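Course: Household Skills and Textile Care, Nestden Evening School
Handout for Unit 5: Folding and storing sports clothes
Version of 2 June 2019

Please read this before the practical hour. The words in the list at the end will come back in Unit 6, so it is good to learn them now.

1. Where we fold

The cover on our folding table is grey and has a fine texture. It was chosen in April together with the new room. Smooth cloth, as most sports clothes are made of, slides away on a varnished table, and then the folds open again while you work. At home a blanket or a thick towel laid over the table gives nearly the same result. For long garments there is also the metal track at the ceiling. Students who take the curtain unit will know it already.
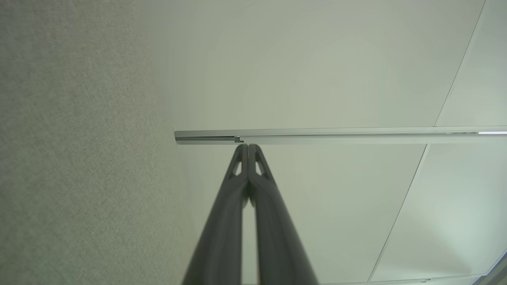

2. Preparing the garment

Check first that it is completely dry. Feel the waistband and the seams with your fingers, as these parts are thick and keep water longest. Empty the pockets, if there are any. Turn the garment so that the right side is outside, except when it has a large print. About prints see section 4.

Next, open it out. Take it at two points, not too near to each other, lift it above the table and let it hang between. The middle will go down in a curve and the deep creases become softer. Then pull a little to the sides and lower it slowly, the far edge first.

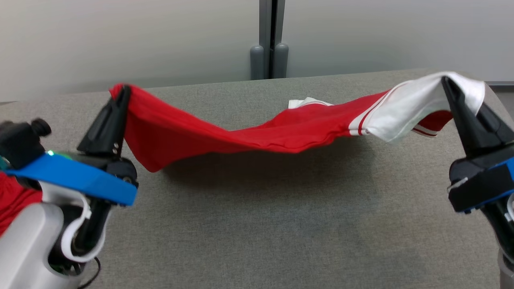

Do not pull hard on the trim. Trim is often sewn from another cloth than the body, and it stretches in a different way. If you hold only the trim on one side and only the body on the other side, the garment comes down crooked and you must begin again. It is better to move one hand a little and have the same kind of cloth in both.

3. Shorts

Lay the shorts with the front up and the waistband away from you. Smooth from the waistband down to the hems – never from the hems up, it pushes all the loose cloth under the elastic. Fold one leg over the other, so that the side seams lie together. Fold the bottom up to the waistband, one time for a shallow drawer, two times for a narrow box. The elastic will want to gather. Leave it so. You can not make it flat, and ironing it will do damage.

4. Shirts and jerseys with letters

The print should have as few folds as possible. Lay the jersey with the print down, bring both sides to the middle, and fold the lower part up. When you turn it over, the letters are outside and you can find the right one in the drawer without opening all of them.

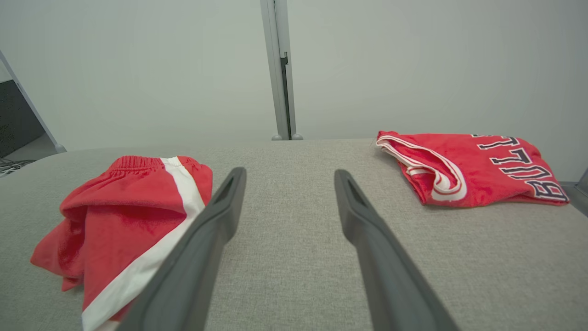 A set should be stored as one parcel. In many homes the top is in one drawer and the bottom in another, and before each match there is a search. Fold the larger piece first and use it as the measure for the smaller one. With a red set like ours, the BULLS jersey can be folded already and wait at the back of the table while the shorts are still in a heap with their white side stripe going across. Fold them to the same width and place them on top. A paper band from Solton or Bélanger holds the parcel together, but a strip of old cotton is also good.

5. For the next lesson

Bring one set of sports clothes, washed and dry. Read the chapter on elastic in the Stunder workbook and answer questions 4 and 5 in writing.

Words to learn: hem, seam, trim, piping, waistband, crease, to gather, to smooth.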